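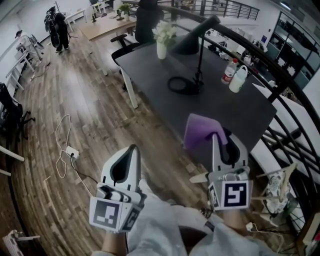

4.2 The upkeep of shared tables

Everyone we interviewed at the Endwood offices agreed that the shared tables ought to be wiped. Agreement on who ought to wipe them was harder to come by. Over one January we logged 264 wipings across the building, and the log (kept by the second author, with a patience she has asked us not to dwell on) shows that the work fell very unevenly. Five people out of 37 did more than half of it. Three of those five told us in interview that they hardly ever cleaned anything.

We follow Ogundipe in separating the "clearing" of a surface from the "wiping" of it. Clearing means moving objects that may belong to someone else, and our participants went to great lengths to avoid it. The usual method was to wipe up to an object, go round it, and carry on at the far side. Flowers were treated with special respect. A vase on the mezzanine table stayed at the same end for the whole month, and when we asked whose it was we were given four different names, one of them belonging to a man who had left the firm. Lamps were never shifted at all. Bottles came somewhere in the middle: participants would nudge a bottle with the back of the hand, as if it might otherwise be thought they wanted it.

Figure 2. Cloth and table on the office mezzanine. The vase, the lamp-like fixture and the bottles stand away from the clear near part of the surface.

The cloth itself turned out to matter more than we had planned for. Our coding sheet had one box for it. By the second week people were speaking of "the purple one" as a thing with a reputation, and one participant refused to use any other on a dark top, on the grounds that pale cloths "leave bits and then you've got to wipe the wiping". We added a column. Fatima Usman, who coded the interviews, found that complaints about cloths outnumbered complaints about colleagues, though she notes that several of the former were plainly the latter in disguise.

Matt tops caused further trouble. The Sarkus scale, which we had adopted without much thought, asks the rater to judge cleanliness by shine. Scores for the mezzanine table were accordingly dismal throughout, and they have been left out of Table 5.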